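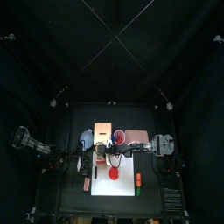 Hutico Staff and Partner Forum
Operations > Equipment and Methods
Topic: Readiness of two-arm bench systems for kitchen and shop-floor chores

R_Tshabalala
Facilities Planning, Brevley

Members are invited to comment on whether two-arm bench systems should be included in the next equipment plan for the Brevley residences and the Visser workshop. The planning office is to submit its position in April, and comments made in this topic will be attached to the submission.

The chores under consideration are the following: clearing and wiping a food preparation surface, returning utensils and containers to their places, sorting small parts into bins, and laying out a work surface for the next shift. Laundry and floor care are outside the scope of this topic. Floor care is already covered by a separate contract.

Members are asked to state which site they work at and whether their remarks rest on direct observation or on supplier material.

Refilwe Tshabalala

riaan.molefe
Workshop Supervision, Visser

My remarks rest on direct observation. The Visser workshop kept a log of bench chores attempted by a two-arm system under the Avitz evaluation. The log contains 1173 attempts. An attempt was entered as complete only if no person touched the bench between the start and the end of the chore. Of the attempts entered, 124 required a person to step in.

I consider this result acceptable for sorting and for laying out. I do not consider it acceptable for any chore involving liquid, and I would ask the planning office to treat these as separate classes of work. A single figure for "bench chores" will mislead whoever reads it.

Riaan Molefe

kitchens_north
Residence Catering, Brevley

The catering section thanks the previous member for the figures but must register a concern. The log covers a workshop. Our preparation surfaces hold a plastic jug, cups, a cutting board, sponges, produce, and whatever the previous shift has left behind. Parts in a workshop arrive in the same form each time. A tomato does not, and neither does a wet sponge.

We would also observe that clearing a board is the least demanding part of the work. The staff member doing it is at the same time deciding what is to be kept, what is to be discarded, and what must go to the cold store first. We have seen no material from any supplier that addresses this.

benchwork_lt
Method Development

With respect to the catering section, mixed objects are the ordinary content of this kind of work at present. A typical practice layout for two arms will hold a jug, a cup, a cutting board, a toy vegetable, a marker and a sponge together on one tabletop. The arms are expected to deal with soft and rigid items in the same session. The view that such systems handle only uniform parts is out of date.

It is correct that deciding what to keep is a separate question. I would suggest that it be answered by rule. If an item on the board is food, it goes to the tray. If it is packaging, it goes to the bin. Staff already work to a posted rule in most of our kitchens.

kitchens_north
Residence Catering, Brevley

The posted rule is a starting point, and experienced staff depart from it several times in a shift. A toy vegetable may be dropped, squeezed and picked up again without consequence. The catering section does not accept that performance with toys may be carried over to food without a trial on food.

benchwork_lt
Method Development

Accepted. I would support a trial on food. I would not support waiting for one before including the systems in the plan at all.

a.dunmore_safety
Occupational Safety

The following points are offered for the record and apply to both sites.

Any two-arm system must be treated as a machine with a working envelope. Staff may not reach across the tabletop while power is applied to either arm. This rule has consequences for kitchens, where the same surface is expected to serve several people at once. If a surface is given over to the arms, it is unavailable to staff for that period, and the schedule must say so.

Cables are a second matter. Where cables run loose at the base of an arm or hang from the wrist, they must be kept clear of objects on the bench and must not be exposed to water. Wiping a surface is a wet task. I have not been shown a sleeve or cover suitable for daily washing, and I would ask Mr. Molefe whether one was fitted during the evaluation.

A third matter is enclosure. A fabric lining is suitable for controlling light and background in a development area. It is unsuitable for a kitchen, where walls and partitions must be washable.

riaan.molefe
Workshop Supervision, Visser

No washable cover was fitted. Wiping was carried out with a dry sponge only, and the log records it as such. I should have stated this in my first entry and I ask that the planning office attach the correction to it.

The remark on shared surfaces is a fair one. At Visser the bench was reserved for the evaluation and no other work was scheduled on it. We did not have to solve that problem and I can offer no evidence on it.

old_toolroom
Visser

I have worked at Visser since before the present bins were installed and wish to enter a dissenting view on sorting. The completion figure is good. The time is not. The log sheet gives a mean of 80 seconds for returning one marker to its holder and closing the tray lid. An apprentice does this without breaking off a conversation. If the plan is to be justified on labor, the section should publish the time beside the completion figure.

I have no objection to the arms as such. They held small boxes more gently than I had expected.

benchwork_lt
Method Development

Time per chore is a poor measure when the chore is done overnight. A bench that is laid out by 6 a.m. is laid out, whether the work took two minutes or two hours. The apprentice is not on site at that time.

old_toolroom
Visser

The person who must step in is not on site at that time either. On Mr. Molefe's figures, someone will be called for 124 times in a log of that length. I should like to know who will answer the call.

riaan.molefe
Workshop Supervision, Visser

In most of those cases the system stopped with an item in the gripper or with an item fallen on its side. An unattended bench would simply have remained unfinished until morning. I would regard that as tolerable in the workshop. In a kitchen with food left out it would be a breach of procedure.

kitchens_north
Residence Catering, Brevley

The catering section agrees with the last statement without reservation.

R_Tshabalala
Facilities Planning, Brevley

The planning office thanks members for their contributions. The draft position is as follows and remains open to amendment.

1. Sorting and laying out of dry items at Visser: to be included in the plan, with completion and time figures reported together.

2. Food preparation surfaces at Brevley: not to be included. A trial on food will be requested separately. Its terms are to be agreed between the catering section and Method Development.

3. Wet wiping at either site: not to be included until Occupational Safety has approved a washable cover.

4. Unattended overnight operation: deferred. Members hold opposing views and the log does not settle the question.

Mr. Molefe is asked to send the full log sheets, with the dry wiping entries marked.

benchwork_lt
Method Development

Method Development can accept items 1 to 3. We request that item 4 be worded so that overnight work on dry items at Visser may be reconsidered during the plan period. Our written objection to the present wording will follow.

old_toolroom
Visser

I request that the wording be left as it stands.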